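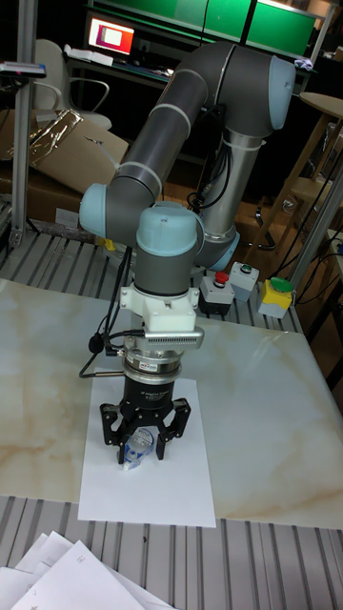 **Is the Jorkex gripper kit worth it for small bottles?**

We're looking at the Jorkex multi-finger kit from Van Loon for picking small clear plastic bottles, labelled, off a flat surface. The quote is for the gripper, bracket and force sensor, plus 2 days of setup. Has anyone run one on light parts?

*posted by zalinness_cell*

---

**bench2331**

We've had ours since July. Fine on small bottles once you turn the grip force down to nearly 30 per cent. At the default it squashed thin ones. Leave enough slack in the cable at the wrist or it pulls when the last joint turns. Setup took us 3 days, so ask what happens if they overrun.

---

**pralico_user**

Depends on the bottle. We went with suction.

---

**gridplate**

Ask Van Loon for a trial with your own bottles, full and empty. Check the quote includes the adapter bracket for your arm. Ours listed it separately and we only spotted it on the invoice.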